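Hanon to open evening drawing and lettering classes at Udatlow

The Hanon adult learning trust has confirmed that a new programme of evening classes in drawing and hand lettering will begin in January at its Udatlow centre. Enrolment is open now to anyone aged 18 or over, and no earlier experience is needed.

The programme consists of 8 weekly sessions, each lasting 90 minutes and starting at 6.30 pm. Places are limited to 30 learners per term. Those who complete the first term will be offered priority booking for the spring, when a further course on poster design is planned.

Udatlow has not had a regular evening class in the visual arts since the closure of the Fukden Street annexe. Residents who replied to the trust's survey last summer asked most often for practical courses held after working hours and within walking distance of the bus station. The former reading room on the ground floor has been repainted and fitted with new lighting for the purpose.

Malachy Gallagher, head of community learning at Hanon, said: "We have had a steady stream of requests for this course, many of them from people who last drew at school. The tutors will start with simple line work and plain capitals, and learners can move on at their own pace. We are very pleased to be bringing evening teaching back to Udatlow."

The courses are supported by a grant from the Lumbantobing Fund, which will meet the full fees of 8 learners each term. Applications for a funded place should be made on the separate form available from the centre reception.

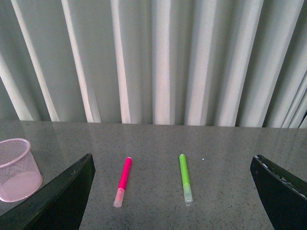

Photo: Hanon Press Office

Basic materials, including paper, pencils and felt-tip pens, are included in the course fee. Learners who prefer particular inks or brushes are welcome to bring their own. Lockers may be hired by the term.

The Udatlow centre has step-free access from the car park, and a hearing loop is installed in the teaching room. Anyone who needs course materials in large print should mention this when enrolling.

ENDS

Notes to editors

Hanon provides part-time courses for adults in languages, crafts and office skills. Interviews with Malachy Gallagher can be arranged through the Hanon press office.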